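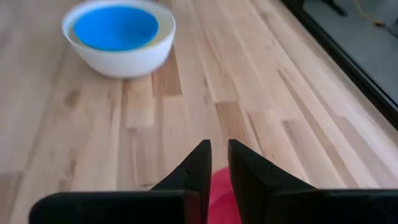 Wu reckons a machine that can't clear up after breakfast has no business calling itself household help, and I've had that remark in my ear the whole time I've been living with the Jatden bench arm.

Home Reviews Kitchen Workshop Subscribe Contact

I should say I came to it wanting to be charmed. I've had a soft spot for anything that promises to put the dishes away ever since we moved out to Bisosstead and the dishwasher didn't survive the trip. The Jatden clamps to a table, has two black fingers where you'd want a hand, and took me most of a Friday evening to set up (the cable is short, so plan your power point first).

The job I cared about was the dull one: pick up a small round thing, put it in a bowl, leave the bowl where it is. Over 58 tries it managed 17 without any help from me, and I'll admit I cheered at the first of those! Round things are its weak spot. The fingers are flat and rather slippery, and a bowl with a glossy side is harder again if you want it lifted and carried to the cupboard. Left to itself it's slow too, and I could've tidied the whole kitchen in the 12 minutes one stubborn attempt took.

Against the Stikness, which I had on the same bench last November, it's quieter and much gentler on crockery, with a far nicer colour screen. The Stikness was quicker, but it chipped 2 of my favourite mugs and I haven't forgiven it.

Would I buy one for chores? Not yet, I'm sorry to say. For a tinkerer, or a small workshop with the same part to shift all day, I'd be more generous, and I'm keeping mine plugged in for now. The washing up is still mine.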